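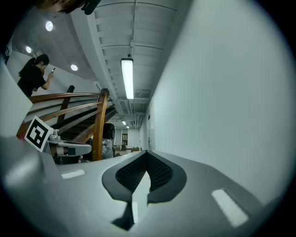 The Long Room at Finden

Welcome to the house gallery! Finden is the tall, skinny house we've been putting back together on and off for 6 years, and the long room is the part of it I could talk about all day. It runs away from you the way a train car does, with the stairs climbing out of it, and pretty much everything that happens in the house passes through it sooner or later. I've put the notes in the order you'd walk if you came over, starting down here with the stairs and finishing out back.

Posted Friday, November 10, 2023, by Trevor Bloxham

The railing
Brown wood, and the first thing anybody puts a hand on. We very nearly painted it white to go with the trim (there was an open can and everything), and I'm so glad we chickened out. In a room this narrow you need one good solid stretch of wood to look at.

Red and white check
I love a check. There's a scrap of red-and-white in the opening shot, over on the left, and if it were up to me there'd be a lot more of it in this house. My grandmother had it on everything that would hold still.

Bottom stair, February
The month we had the treads up. All the squeaks in the house turned out to live in 8 steps, and you learn to climb stairs like a burglar when half of them are lifted. New screws from underneath, a little wood glue, and then a whole weekend of going up and down to listen. The third one from the bottom still talks. We've decided we like it.

Under the stairs
Boots, the vacuum, the good umbrella, the bad umbrella, a box of light bulbs for lamps we gave away. The hooks were the big improvement! We hung them low enough for kids' coats, and now the kids' coats get hung up maybe half the time, a huge jump from never.

The Pilkington bench
My favorite thing we own. It came from a closing sale at Pilkington, a little furniture shop a couple of towns over, and I paid $50 for it with one leg wrapped in string. The seat lifts up and there's room inside for board games and every glove in the family. I stripped it in the yard over three evenings and found the prettiest grain under all that brown varnish. Waxed it, fixed the leg, carried it in sideways.

Grullo on the wall
The color question took us forever. We had sample squares up for so long that visitors thought they were art. What won was a soft mousy gray our paint guy mixes and calls Grullo, after the horse color, and it changes all day long: kind of blue at breakfast, warm and almost tan by suppertime. The far end took an extra coat. If you've got a long room with light coming mostly from one direction, look at your samples at both ends before you buy. We bought two gallons of the wrong green before we learned that.

Floorboards, before the sanding
Black glue, carpet staples, and one playing card (the six of clubs) stuck between two boards. I pulled roughly 200 staples out of the stretch by the window and quit keeping track after that. Knee pads! Buy the thick ones.

Floorboards, after
Same boards, same spot by the window, and I still get a kick out of this pair. We left the dents and the ink stain alone. The finish is a plain satin oil, wiped on with old T-shirts, and it's held up very well to dog claws and dropped spoons.

The Codow lamp
A gift from the folks at Codow, where my wife worked before we moved. It has an arm that swings out over the chair, so you can read there at night with the rest of the lights off. The shade is a replacement. The first one met a soccer ball.

Sunday, tables pushed together
Long narrow room, long narrow dinner. With both tables end to end we can seat the whole family down one line, and passing the potatoes becomes a team sport. Whoever sits at the far end gets served last and complains about it, and then picks the same chair the next time.

Back door
Still the old one, still sticks when it rains. It's on the list for spring, along with the step outside, which has sunk on the left side. I'd like to keep the glass if I can, it has a lovely wobble to it.

More to come once the upstairs landing is done. If you've got a skinny house of your own, please send me pictures, I'd love to see how you laid it out.

Trevor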